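About Nider Tables

We make and refinish wooden tables. We've been at it since 2000, in a shed in Revthorpe that was a joinery before us and still has the old joinery's name half painted over on the side wall. If you were hoping for a story about a grandfather and a chisel, we haven't got one. The business began with 2 people, a second-hand planer and a belief that most tables sold in this country were heavier and dearer than they needed to be.

We still believe that. We've also come to doubt a fair bit of what our own trade says about itself, and this page seems as good a spot as any to go through it.

On the word "solid"

Solid timber is lovely stuff. It also moves. A wide top will grow and shrink across its width with the seasons, and a top that has been screwed down hard by someone who didn't think about that will split sooner or later. We repair a lot of these. The label said solid, and it was.

A well-made veneered top has its own troubles. It can be sanded through, and a chipped edge is hard to hide. But it stays flat, it uses far less of the good tree, and it isn't the con that some showrooms make it out to be. We sell both. We tell you in writing which one you're buying, on the quote and again on the invoice, and we'd suggest asking for the same wherever you shop.

On "handmade"

We use machines. So does nearly every workshop with "handmade" on its sign. The boards go through a planer and a thicknesser, and the big sanding is done with power. What is done by hand is choosing which face goes up, easing the edges, and the last sanding along the grain. We think those jobs matter. We don't think they make us artists, and they don't add two months to a job, whatever you may have been told elsewhere.

What we charge and why it's on the wall

Our price list is pinned up inside the door and we send the same one to anybody who asks. Our basic kitchen table, the Netum, is $1487 with a plain matte finish. It has square legs, a straight edge and no drawer. The Isaksson is the bigger one, priced by size, with a rail set back far enough that a tall person can cross their knees under it. We don't run sales. A table marked down by half was probably never worth the first number, and we'd sooner not play at that.

Delivery inside Revthorpe is included. Past that we quote for it, and if a carrier can do it cheaper than us we'll give you the carrier's number.

How long it takes

Sixteen working days from deposit for a Netum, longer for anything with an odd shape. December is slower. Everyone wants a table for Christmas lunch and we stop taking orders for it once the bench is full. Every year somebody rings to argue, and every year the bench is the same length.

Finishes, and our doubts about them

There is no finish that is tough, invisible, repairable at home and safe from hot pots. We've tried a good many tins that promised all four. Oil is easy to patch and marks easily. Hard lacquer shrugs off spills for years and then has to come off all at once when it fails. The matte hardwax we use on most of our pale tops sits somewhere between the two. It keeps the colour close to bare timber and doesn't turn everything orange, and it will still take a ring if you leave a wet glass on it overnight. Use a coaster.

We also won't call anything "stain-proof". Beetroot has beaten every finish we own – so has turmeric.

About pale tops

Most of what goes out the door these days is light in colour, cream through to a soft straw. We were doubtful when the fashion came in. A pale top shows ink, tea and newsprint, and a cheap one can look like nothing much at all. What changed our minds was the grain. On a light board you can see the lines properly: tall looping arches where the figure opens up, close straight stripes where it doesn't. A dark stain would bury the lot, and we suspect that's often why a dark stain gets used.
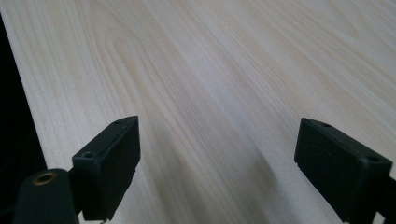

Will the arches and the stripes look mismatched on the one table?

They'll look different from each other, as they do in most timber, and the two often turn up side by side on the same piece. If you want stripes all the way across, tell us before we cut. It costs more and we think it's a bit dull, but it's your kitchen.

Refinishing

A third of our work, give or take a wet winter, is other makers' tables. Send us a photo of the top, one of the underside and one of the worst damage. Sometimes we'll tell you it isn't worth doing. Water that has got under a veneer and lifted it in several places can cost more to put right than the table did new, and we'd be taking your money for sentiment. If sentiment is the point, say so and we'll quote it properly.

We don't buy old tables, and we don't give valuations. People who do both at once make us nervous.

Visiting

The workshop is open to visitors from 10 am until 2 pm on working days. Wear shoes you don't mind getting dusty. There are sample boards in each finish by the door, and you're welcome to borrow one and spill things on it at home for a week. Please bring it back in whatever state it ends up in, as the next customer will want to see.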